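Petamlow Cell: Do the House Rules Hold Up?
Student project report, section 3 of 4
25/08/2023

3.1 What we set out to check

The Petamlow cell has two arms on one front rail and a rulebook we inherited from the Mustumau project. The rulebook has four sections and reads as if every rule had been tested. We doubt that. Most of them say "keep clear" or "handle with care" and leave the rest to whoever is on shift. Our job was to decide which rules a new student could follow without asking anyone.

3.2 Rule on worn parts

The rule says objects with "significant wear" must be taken out of use. It gives no limit. Scratched paint, a loose bit of tape, a scuff near an edge: one reader would pull the object and another would carry on.
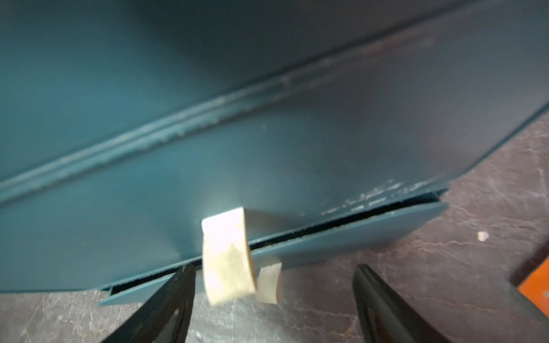 We asked for a written limit and were sent to the Nair checklist, which uses the word "excessive" in place of "significant." That does not help much. Our draft says that any tape hanging free where a finger could catch it means stop and trim. Scratches alone do not count. It is a blunt rule — but two people reading it should do the same thing.

3.3 Rule on a clean floor

The old text wants the floor "free of debris" before each run. Taken at its word, that would stop nearly every run over a crumb. We see no case for a rule that everyone breaks by lunch. We would limit it to anything that can get under a gripper or shift the object, and add a wipe-down at the start of each shift.

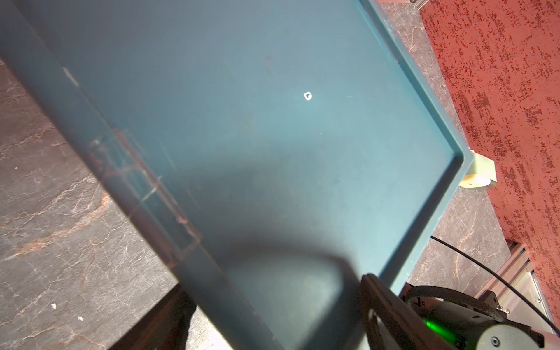
Figure 2. Gripper fingers at the teal part, with small white flecks on the marble-patterned floor.

The Skornudov guide, often quoted to us as the better model, has the same fault. It asks for a clean floor and never says who looks, or when.

3.4 Rule on shared space

Only one arm is supposed to enter the middle zone at a time. The zone is drawn on a plan and has no mark on the floor, so the operator has to guess. We would mark it or drop the rule.

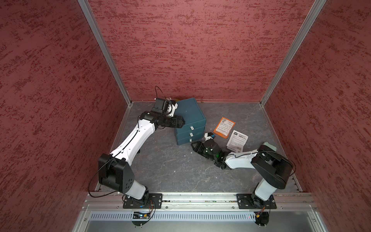 3.5 Open points

The stop button test is still logged by hand, and we could not tell from the log whether it was done or just ticked. We have asked for a second signature starting in September. The cable rule was not reviewed.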